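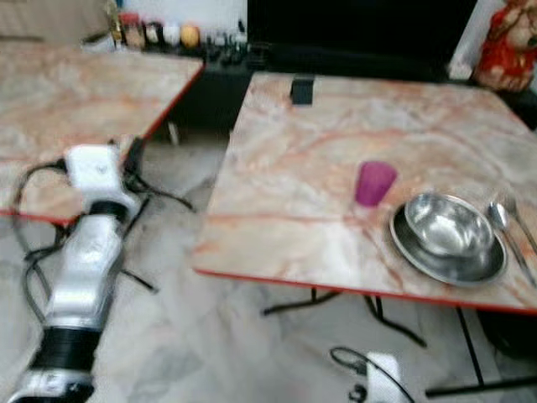

*Mesas de tablero con efecto mármol, vetas rojizas y ribete rojo.*

El **cerari** es un guiso vegetariano de lentejas pardas, nabo y hojas de acelga, espesado con pan tostado y aliñado con vinagre de sidra. Es propio de Plotomska, municipio de 3787 habitantes, y se prepara también en la vecina comarca de Brelside, donde recibe el nombre de *cerari blanco* cuando se sustituye la lenteja por alubia.

## Etimología

La palabra procede del nombre local de la olla de barro de boca ancha en la que se cocía. En los recetarios más antiguos aparece con la grafía *cerrari*, que todavía usan algunas casas de comidas.

## Ingredientes y preparación

Las lentejas se cuecen en agua sin sal con una hoja de laurel. Aparte se rehogan cebolla, ajo y nabo cortado en dados, a fuego bajo y con la olla tapada. Cuando el nabo se deja atravesar con un cuchillo se incorporan las lentejas con parte de su caldo y, al final, las acelgas picadas; las pencas se añaden antes que las hojas.

El espesante es una pasta de pan tostado, comino y semillas de girasol majadas en el mortero. Para cuatro raciones se emplean unos 68 gramos de pan. El vinagre se agrega fuera del fuego y el guiso reposa tapado antes de servirse.

## Variantes

Se distinguen 3 formas principales:

- **Cerari pardo**, el más común, con lenteja y nabo.
- **Cerari blanco**, de alubia y puerro, habitual en Brelside.
- **Cerari seco**, con menos caldo, que se deja cuajar al horno y se corta en porciones.

La variante seca se consume fría y solía llevarse al campo. En la zona baja de Plotomska se le añade calabaza en otoño, aunque los recetarios locales no recogen esa costumbre como variante independiente.

## Consumo

Se sirve como plato único, acompañado de encurtidos o de rábano crudo. Fue comida de Cuaresma y de los días de vendimia, y hoy se encuentra durante todo el año. En agosto se ofrece templado, con menos comino y con pepino picado por encima.

La manzana Ambrose, variedad ácida cultivada en la comarca, es la base del vinagre tradicional. Guardado en frío, el guiso se conserva 2 días; después la pasta de pan se separa del caldo y es preciso batirla de nuevo.

## Véase también

- Potaje de vigilia
- Sopa de pan
- Gastronomía de Brelside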